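Apprendre le comptoir à deux bras

Chez Norðdahl, la journée commence à manipuler des leviers. L'opérateur s'assoit face à la cabine, prend une poignée dans chaque main, et les deux bras reproduisent ses gestes. Une prise dure 30 secondes quand tout va bien, parfois le double quand un couvercle glisse.

L'entreprise travaille pour Fotora, qui exploite des comptoirs de vente à emporter à Militville. La tâche retenue paraît banale : préparer une commande, avec ses gobelets, ses pailles et son sac en papier. Gunnlaugur Vídalín, qui dirige les sessions, la juge plus difficile que le tri de pièces qu'il faisait auparavant chez Russtead.

« Une pièce en métal ne se déforme pas. Un porte-gobelets plie, un sac s'affaisse. Il faut montrer au robot comment on rattrape le coup », explique-t-il.

Les opérateurs enregistrent donc aussi leurs hésitations. Entre deux prises, ils déplacent les objets à la main – le plateau change de coin, les couvercles aussi. Chacun fait jusqu'à 10 prises, puis cède sa place pendant cinq minutes. Au-delà, selon Vídalín, les gestes se relâchent et le modèle apprend les mauvais.

Le plus long reste la pose du gobelet dans son logement. Les pinces n'ont pas de toucher, et l'opérateur se fie à ses yeux. 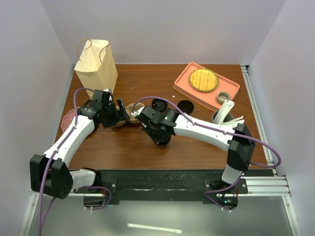
Ce que le modèle retient

Les prises sont relues en fin d'après-midi. Vídalín écarte celles où un bras attend l'autre trop longtemps – les autres partent à l'entraînement le soir même.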